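Eston Lake Surf Access Project
Progress report to the fund
12/12/2021

What we said we would do

The grant paid for two things: a loan stock of winter wetsuits and boards, kept at the Brunet boathouse, and a wave forecast for the east shore good enough to tell people whether the drive is worth it. The application said that both together would bring new surfers to the lake in the cold months, when the wind blows and the waves are at their best. I wrote part of that application and I would write it more carefully now. The loan stock is doing fairly well. The forecast isn't, and I have doubts about whether it will.

Loan stock

We have 40 wetsuits in the loan stock, all with hoods, and enough boots and gloves to go with most of them. The gap is in the small boots. We bought on the supplier's advice about sizes, and the supplier seems to sell mainly to grown men. Teenagers and smaller women have been going out in boots with an extra pair of socks inside, and that is a poor way to keep warm in fresh water with ice on the rocks. We have asked to exchange the largest boots and have had no answer that commits to anything.

The boards are mostly soft-tops, long and thick. Fresh water holds you up less than salt water does, and lake waves come close together and without much push, so volume matters more here than it would on an ocean beach. We knew that going in. What we didn't plan for was wear. The launch at Brunet is all cobble, people drag the boards over it when their hands are cold, and the tail ends look bad already. The shop in Eston has patched the worst ones at cost. I don't expect the soft-tops to last as many winters as the application claimed, and I'd ask the fund to treat that line of the budget as optimistic.

Loans since the start of the season stand at roughly 200. That number needs some care. It is a count of loans and tells you nothing about how many different people came. A handful of locals who own perfectly good boards have been borrowing ours on the rough days to save their own, and they show up in the log over and over. I don't blame them, and we never wrote a rule against it, but the fund wasn't set up to spare the gear of people who already surf. We have now added a line to the sign-out sheet asking if the borrower has surfed the lake before. It went in late, so the first part of the season can't be sorted out after the fact.

Of the newcomers, I would like to say that many come back. I can't. Some do. We have the names of people who agreed to be contacted, and the replies so far are friendly and short. Friendly replies to a free program are easy to get and I wouldn't build a case on them.

The forecast

The fund will remember that we chose the Wolik wave buoy over simply reading the public wind forecast and looking out the window. The argument was that the public forecast covers open water and misses what happens inside the point at Zevia, where the swell bends and cleans up. A buoy moored off Zevia would tell us what was arriving, and the forecast model could be tuned to match.

The buoy was in the water later than planned, as the mooring block we were given was too light and had to be swapped. Since then it has reported most of the time. The gaps fall during the strongest winds, when spray or tilt seems to upset the antenna. In plain terms, it goes quiet on the days we bought it for. The Wolik people say that a change to the settings will fix this. They said so after the first gap as well. The change was made and the gaps went on, though they may be shorter. I haven't seen enough storms to say.

When it does report, the wave heights look believable. The wave periods I trust less. On a lake the difference between a poor day and a good one can be a second or so between waves, and the buoy's numbers jump around by more than that from one reading to the next. We smooth them, and then they look steady, but a smooth line made from jumpy readings shouldn't impress anyone.

As for the forecast itself, we have been sending it out by text message to those who signed up. Each morning it says go, maybe, or stay home. We then ask whoever surfed that day to tell us how it was. I compared our message with the plain wind rule that older surfers in Eston have used for decades: a strong northwest wind through the night, easing by morning, and you go to Zevia. The wind rule did about as well as we did. On some days it did better, mainly where our message said maybe. We say maybe a lot. I have asked that we cut back on it, since it can't be wrong and so can't be useful.

It is early, and one part-season of storms is a thin record. A fair test would run through the end of winter. But I would rather the fund heard this from us in December than found it in the final report.

Safety

There have been no rescues and no injuries beyond cuts and one bruised knee. I'm glad of it and I don't read much into it. We have had few really big days and the newcomers have stayed close in. The danger at Brunet is the way out more than the waves. The current along the breakwall pulls toward the rocks when the wind swings north, and tired people in thick gloves are slow to climb. We put up a sign that shows where to get out. Several borrowers told us later that they hadn't noticed it. It stands next to the parking sign and the no-dogs sign, and looks like both.

We have moved the talk about getting out of the water to the moment of signing for the gear. It takes a couple of minutes and people are standing still for it. Ice is a separate matter. We stop lending once there is shelf ice along the launch, and I'd like that rule written down before a keen borrower argues with whoever is on the door. At present it is only something we all agree on.

Money

Spending on the loan stock is close to plan. Spending on the buoy is over by $2,000, nearly all of it the second mooring block and the boat to set it. We covered this by leaving the second set of racks unbought. Nothing else has been moved between lines. We have not touched the amount held back for spring, when the buoy has to be lifted, cleaned, and put in storage, and I would argue against any plan that dips into it.

There was talk of asking for more money to add a second buoy at Brunet. I don't support that yet. A second instrument with the same gaps would give us two silences on the same night. If the Wolik settings are shown to hold through a proper blow, the question can be raised again.

What we ask of the fund

We ask for three things. First, leave to spend what remains of the forecast line on a weather camera at the Zevia lookout, if the buoy is still dropping out by midwinter. People on the lake trust a picture of the water more than they trust a number, and I think they are right to. Second, agreement that we report borrowers and loans separately from now on, even though the borrower figure will look small next to the one in our last letter. Third, patience over the word "growth." The application used it a good deal. There are more people in the water this season than last, but the lake also had a run of windy weekends early on, and the car lot at Brunet fills on a windy weekend with or without us.

If the fund would prefer to see a firmer target, I suggest newcomers who borrow more than once in the same season. It is a plain thing to count and hard to puff up. I don't know what a good figure would be for a place like Eston, and I am wary of anyone who says they do.

Storage and the boathouse

The boathouse works, mostly. It is unheated, so the suits dry slowly, and anyone who borrows on the second day of a storm is likely to get a damp one. We have a fan. The landlord has asked us to keep the walkway clear, which we manage on quiet days. Boards stack up by the door when several people return at once.

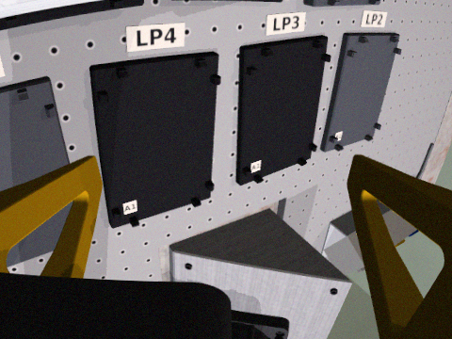
Small gear is where we lose the most time, and the missing second set of racks has made it worse. Fins, leash strings, fin keys, and the spare buoy fittings all live in tubs, and finding the right fin for a particular soft-top can hold up a line of cold people. Before we spend on racks I'd like to try a wall of perforated pegboard, with each item clipped to its own place and a white label over it in bold black capitals, as short and plain as "LP4". The code would match a code on the board. I don't claim it will cure anything, as people put things back where they like, but pegboard is cheap and can be taken down if it fails. We'll try it over the next month at Brunet with the fins only, leave the rest in tubs, and send the fund the result along with the midwinter buoy record.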